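Ticket: washroom cleaning task, cloth handling
Site: Ditden
Raised by: Salamatu Wumbei, cleaning operations, Finerine
Opened: Saturday, April 4, 2026
Status: open, waiting on rota change

Problem as reported. Since the Boonyarit scheduler went live, basin wiping is a separate timed task. Cleaners working with the hand-held grippers are given 4 minutes per basin. The timer starts when the previous task closes, so walking time and cloth changes come out of the wiping allowance. Staff on the early shift report skipped breaks. 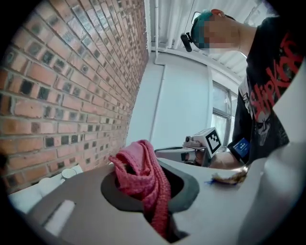
Log export covers 47 basin tasks. Overruns cluster on the first basin after a cloth change. No overruns on tasks where the cloth was already in the fingers at start. Gripper firmware is current and battery levels were normal throughout. Hardware fault ruled out.

Step 1. Moved timer start from "previous task closed" to "cloth gripped". Overruns stopped on the test rota. Side effect: cloth changes now belong to no task, and the shift total came out short on the payroll export. Reverted.

Step 2. Added cloth change as its own task, 2 minutes, logged against the shift. Payroll export correct. Supervisor view at Eltlow shows the new task as idle time, in amber. Two cleaners were asked to explain idle time they had spent working. Colour rule raised with Eltlow as a display fault.

Step 3. Asked the cleaners which order they would wipe in. Answer from both shifts: taps first, then bowl, then rim. The scheduler had rim first, copied from the old paper sheet. Order changed in the template. The paper sheet has been withdrawn. 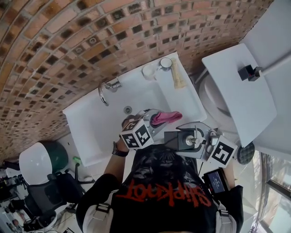

Who decides the time allowance for each basin now?
The shift lead sets it per site in the scheduler, and any change has to be agreed with the cleaners on that shift before it is saved.

Outstanding: amber rule at Eltlow, break reminders still tied to task close, training note for the September intake. Do not close this ticket on the display fix alone. S. Wumbei to confirm that breaks are being taken on the early shift.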